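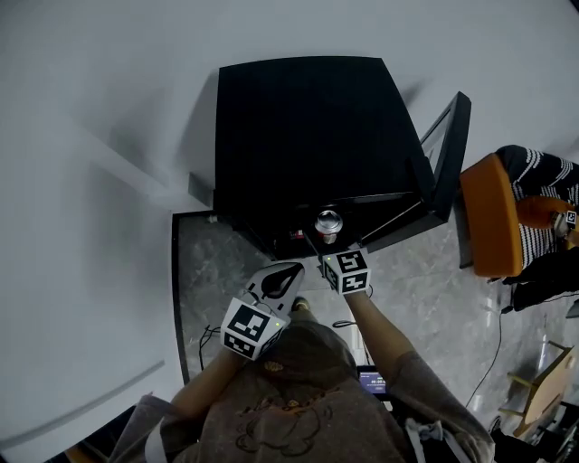 Kerkport Black Box Subwoofer Cabinet, Empty

For people who already own a driver and have run out of excuses. The Kerkport is a plain black cabinet from Purkum with a flat matte top and no opinions about your décor. It goes on the floor, where it will be mistaken for a footstool by at least one guest per year.

Finish: matte black, all sides. Shows dust. So does everything.
Weight limit on top: 80 pounds. Please see "footstool."
Warranty: 3 years on the cabinet, 90 days on the finish, which tells you what we think of cats.

Setting it down
Hard floors are fine, stone and tile included, but put the felt pads on first. They are in the small bag taped inside the carton, the one everybody throws out. Keep the front clear and leave a hand's width behind it. Lift from underneath — the fittings on the front are not handles, however much they look like it when you are tired.

Cleaning
Dry cloth. Glass cleaner leaves streaks on the matte top that will outlive the warranty.

What's in the carton
Cabinet, felt pads, screws, one hex key identical to the nine in your drawer.

Goes with
Amundsen grille cloth, sold by the yard
Enero floor spikes (carpet only, we mean it)

We made 2,000 of these in the first run. The second run ships in October, same box, slightly better instructions.

Page updated February 20, 2020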